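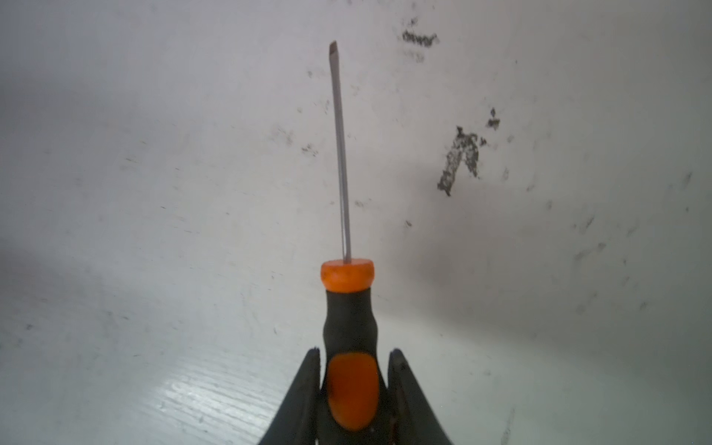

Flat-head screwdriver with an orange collar.

I've been driving out to Jevitz for the winter craft show for years now, and I still come home every time with something I have no shelf for. This year it was a small cup with a hammered rim (my husband thinks it's for eggs, and he may be right), and I bought it from the woman I went there to see in the first place.

Her name is Iveta Brabec and she makes pewter. Plates mostly, but also candle holders, spoons, and little lidded boxes with herbs pressed into the tops. She has the big room at the Flultska gallery all through January, with 40 pieces on the tables and walls, and if you like metal that looks as if somebody has been eating off it for a couple of generations, you should go!

The piece everyone crowds around is a set of ten serving plates that tell one long story about a miller's daughter and a river. You have to walk along the wall to follow it, and I did it twice. In the fourth plate she's crossing the ice with a lantern, and the ice is done with hundreds of tiny punch marks that get closer together near the bank. I asked Iveta how long that one took and she just laughed and went to find me some tea.

She learned from her aunt, Kristýna Procházka, who ran a repair shop in Mandstead and did church pewter on the side. Two of the aunt's own tankards are in the glass case by the door. Don't rush past them like I nearly did. They're plain, with a thumb rest shaped like a folded leaf, and once you've seen that leaf you start finding it all over the newer work.
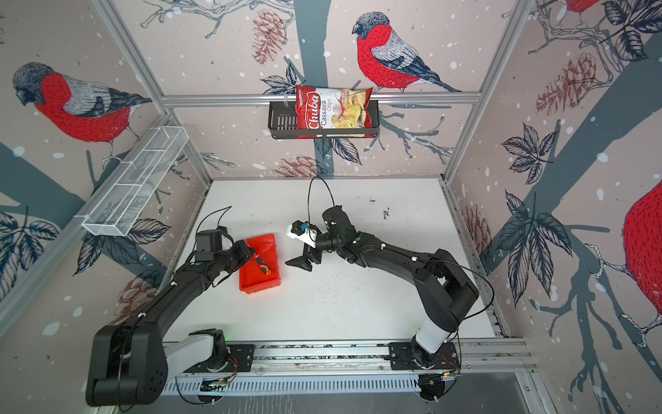 What's for sale, and what isn't

The story plates aren't for sale, sorry. Iveta wants to keep them together, and she's hoping a museum will take the whole set someday. Most of the smaller pieces are, though, and the spoons start at 20 dollars. They were going fast while I was there, the ones with the twisted handles especially. If you want a box with a particular herb on it she takes orders at the desk, but you'll be waiting until spring.

There's also a table of seconds near the coat rack, which I love. A candle holder that leans a bit, a saucer with a bubble in it. I'd have taken that saucer home too if I hadn't already spent my lunch money on the cup.
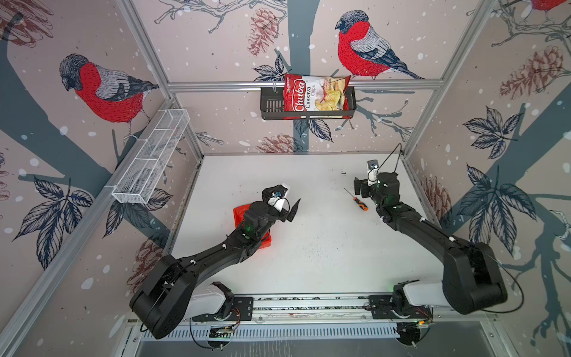
JEVITZ, 2 January 2023 - The gallery opened its doors again this morning after the holiday break, and the people at the desk tell me the show now has a second room. That's where you'll find the drawings. Iveta sketches every plate in brown ink before she touches the metal, and some of the sketches are wilder than what ended up in pewter (there's a heron in one that I really wish she'd kept). She'll be in that room most afternoons to talk about them, and she's easy to talk to, so go ahead and ask.

Parking is on Urban Street, behind the bakery. The lot is small and it was full when I got there, so I left my car up the hill and walked down, which was fine except for the shoes I'd picked.

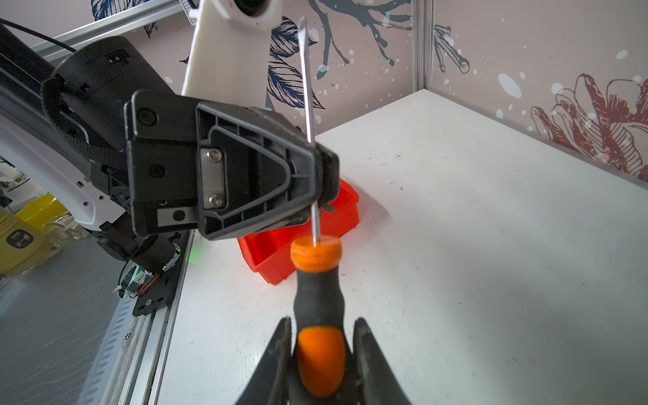
Screwdriver with an orange and black handle.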